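Clokell Hand-Held Gripper

The Clokell is a hand-held gripper from Nalow for recording manipulation demonstrations without a robot on site. Two ribbed black fingers close along the centre line and open to 90 mm. It is sold singly or as a pair for two-handed work.
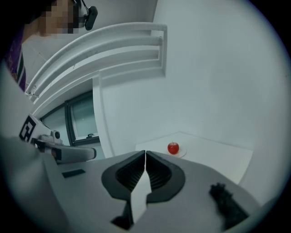 Finger position is logged with every video frame, and recordings open directly in Vernier, our desktop review software. Battery life is around 5 hours. Spare fingers are sold in sets of 2 and fit with the supplied hex key.

For mounting the same fingers on an arm, order the Shirazi adaptor plate (42 mm bolt circle). Arm-side cable not included.

Lead time: 5 weeks.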